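Two Arms, One Bin

Kieran Mellor has spent most of the year throwing away the same bottles. He runs data collection at Cliviner, a company with a workshop in Standavdale, and his current job is to gather examples of one household task: picking up litter and putting it in a wastebasket. The examples go to train a learning system the company calls Sima.

Each example is a recording of a person driving two robot arms through the task from start to finish. Mellor calls them episodes. When we spoke on a Thursday afternoon, he had 2273 of them on disk.

"That's the total, and the total isn't what we train on," he said. "After review we had 1197 I was happy with. The rest are in a separate folder. Some of those will come back in if we change our minds about the rules."

The rules fill a short document that he edits more often than he would like. An episode is out if the operator pauses too long, if a camera drops out, or if an arm bumps the bin hard and the operator carries on as if it hadn't. A bump followed by a clean recovery stays in. Mellor said he was slow to come around to that.

"At first I wanted perfect runs. Then we trained on perfect runs, and the first time the bin got knocked, the arms went on dropping bottles where it used to be. So now I ask people to leave the mistakes in, as long as they fix them."

The setups are changed between batches. Wall coverings get swapped, and so do bins and litter. He keeps a list of which combinations have been done, and the camera at the wrist records at the same time as the fixed one, so every episode has a close view to go with the wide one. 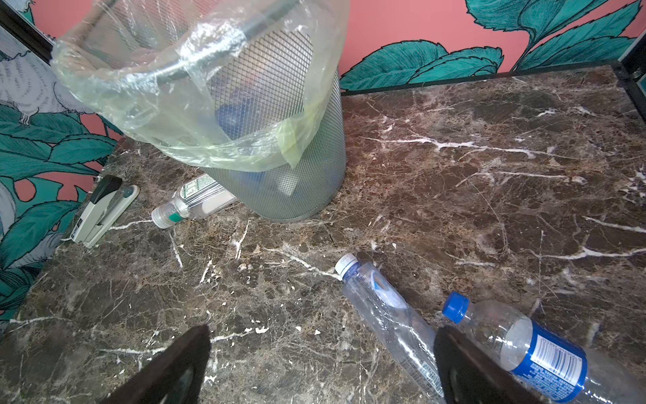

Ezequiel Escobedo puts less weight on backgrounds than Mellor does. Changing the walls is cheap and worth doing, he told me, but the bigger gains have come from changing how people grasp. Two operators will pick up the same bottle in different ways, one by the neck and one across the middle, and he would like both in the set in fair numbers. He also thinks the review is too strict, and that a few hundred of the rejected episodes could go back in tomorrow.

Mellor has heard this before. "He may be right about the grasps," he said. "On the review we disagree. A long pause teaches the system to pause. We've seen it sit over a bottle and do nothing."

Clear plastic is the part he complains about most. It picks up highlights, it shows whatever is behind it, and a crushed bottle doesn't have the same shape as a full one. Bin liners have the same trouble and they move as well. He considered leaving the liners out for the first few months and decided against it.

"People have liners in their bins. If we train without them we just have to do it again later."

The two arms bring another problem, which is deciding which arm goes for what. Operators are told to use the nearer arm and to keep the other one out of the way, but they are free to work both at once if they can manage it – and the experienced ones usually do. New operators tend to favor their stronger hand, and that shows up in the data as one busy arm and one idle one. Mellor checks the balance at the end of every batch. 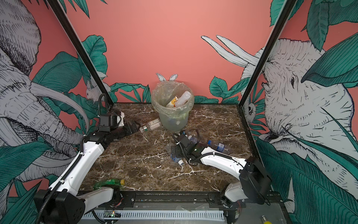
Both arms at work on the bottle task at Cliviner's Standavdale workshop.

An operator works in blocks with a break between them, and no more than 4 blocks a day. Past that, Mellor said, the driving gets sloppy and the review takes longer than the recording did. The next target is another 800 accepted episodes, this time with the bin starting in less convenient places. After that the same rig moves on to Hernance, a sorting task that he didn't want to say much about yet.

I asked how he would know when there was enough.

"When adding more stops helping," he said. "We train, we test, we look at what it gets wrong, and then we record more of that. In March it was missing bottles close to the walls. Now it's mostly the crushed ones."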